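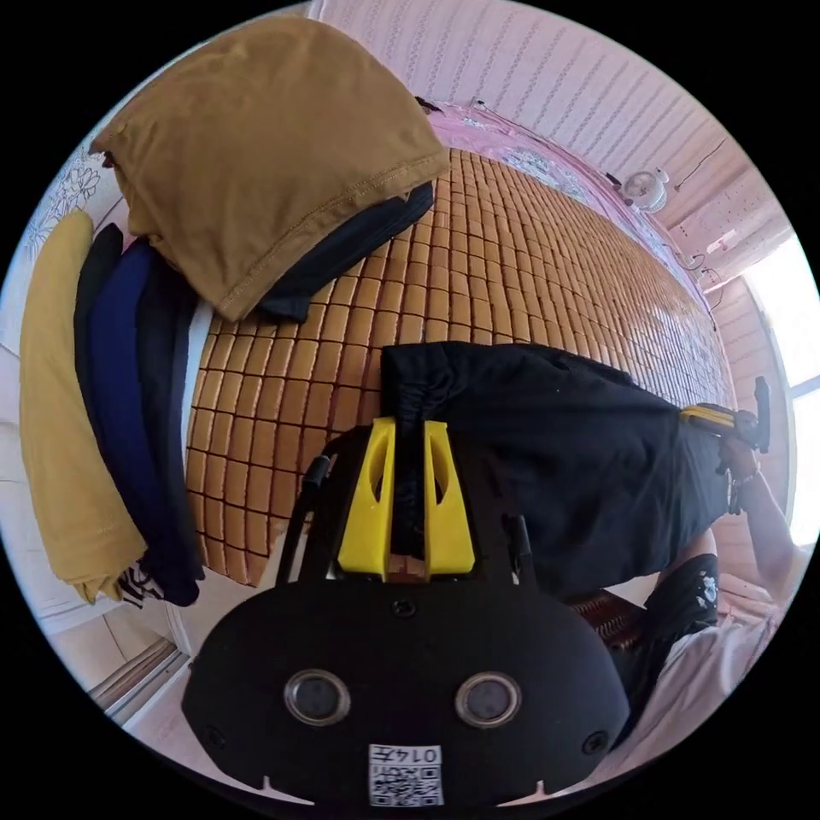 Heel pain boards: Arch sleeves or insoles for long shifts?

toneo_78
I'm on my feet from 6 am and my left arch is killing me by lunch. I bought the Siltis arch sleeves (the stretchy kind with a gel pad under the arch) and wore them Wednesday for the first time. Felt great for 2 hours, then the pad slid toward my heel and I was walking on a lump! Is it me or the sleeve? Should I just go with insoles?

flatfoot_fern
Probably the size. I went down one and mine stopped sliding – put it on before your sock and smooth the sock over it. I've had the same pair for 21 weeks and hand wash them in the sink.

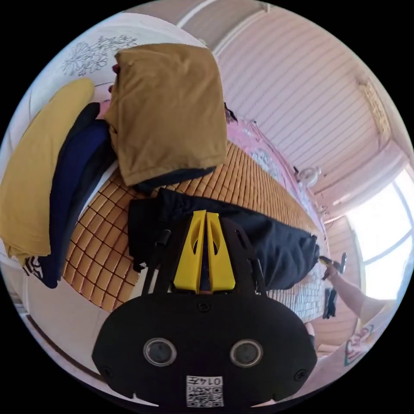
Thread length: 2 min read

gravelwalker
I disagree with fern. A smaller one just squeezes. Mine left a red ring on my foot and my toes tingled the whole drive home. Insoles all the way for me. I use the Zetport ones, the firm kind, and yes they feel like a brick for the first week.

flatfoot_fern
Tingling means it was too small, gravel, not that sleeves are bad. I did say one size!

gravelwalker
Fine, but toneo is on a hard floor all day and a thin gel pad isn't going to do much there. What shoes are you in?

toneo_78
Old sneakers, pretty flat inside. I tried pulling the liner out to fit an insole and now my heel pops up when I walk, ugh. 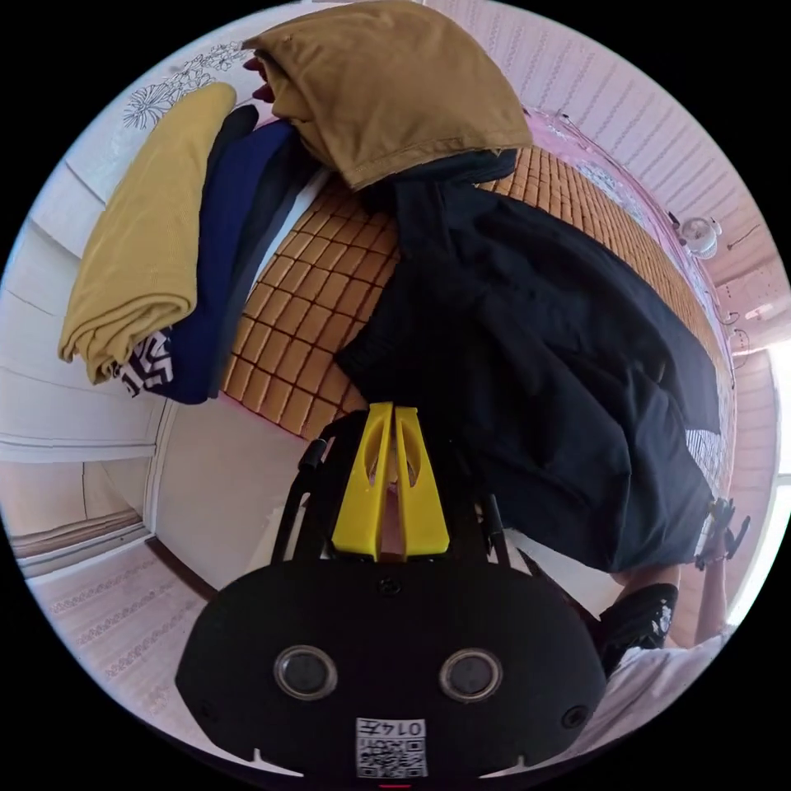

arnardóttir800
Senior member, foot care board

Get the shoes sorted first. A full insole needs a deeper heel than most sneakers have, so try a three-quarter one and leave the liner in. And if it still hurts when you get out of bed in the morning, go see a podiatrist, please. I put that off until September and regretted it.

toneo_78
Okay, ordering the three-quarter ones tonight. Keeping the sleeves for weekends though, fern, don't worry.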